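Keys, tags and the move out of Asden

Captions by Lesia, corrections to Vsevolod Skoryk please, he has the master list.
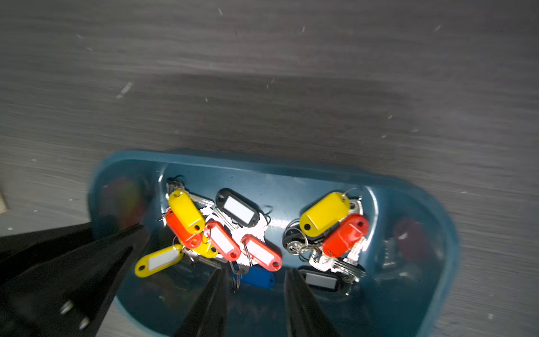
## 1. The blue tray

Two bunches in the teal tray, yellow tags on the left one plus an orange-red and a black. Silver keys, thin split rings, all tangled up as usual. Gray wood-grain top underneath, yes with the scratches.

## 2. What the colors mean

No picture for this one, just so it's written down somewhere:

- **Yellow** – offices and the two meeting rooms, Asden side
- **Red / orange-red** – storage. Somebody ordered two different reds, treat them as the same
- **Black** – shared doors. Front, loading door, bike room
- **Blue** – Larnar building only, do not mix in with these

If a tag has no color match it goes to Vsevolod. Please don't make up a new color, we had a green one last year and it took till November to find out what it opened (the old mailbox).

## 3. Labels

White insert, black fine-point pen, room number on the front and the building letter on the back. Not pencil. Pencil rubs off in a pocket within a week.

Room 63 and room 516 both had tags reading "spare" so those got redone. If yours says "spare" and nothing else, bring it by and we'll try it in a few doors.

The inserts pop out if you push from the ring end. Use a paperclip, not your nail.

## 4. Untangling

Slow job. Vsevolod's way is to lay the bunch flat, take hold of one tag and shake it a little, then follow that ring around before pulling on anything. My way is to take every key off and start over. His is faster, mine looks nicer after.

Thin split rings bend if you force them wide. Bent ones go in the scrap jar, there's a bag of 400 new rings from Odow in the second drawer so no need to save them. Slightly bigger ones for the loading door key becuase the hole is so far in.

## 5. Where they go next

Sorted bunches hang on the Zou cabinet, the gray one by the copier. Top row offices, middle row storage, bottom row shared doors. Hooks are numbered, the number on the hook is NOT the room number, check the sheet inside the door.

Tray stays on the table for returns. Drop your keys in it and write your name on the pad, don't leave them on somebody's keyboard.

## 6. Still missing

- bike room, second copy
- 516, the small key for the window lock
- cabinet under the sink, Asden kitchen. Probably never had one

Check your coat pockets and the glove box. Last time it was a glove box.

## 7. Old keys

Anything from before the lock change goes in an envelope marked OLD with the door written on it. We keep those until the lanlord signs off, then they get recycled with the scrap metal. Please don't take one as a souvenir, I do have to hand back the full set.

More pictures once the cabinet is done.

Lesia Moroz
desk by the stairs, in most mornings till 11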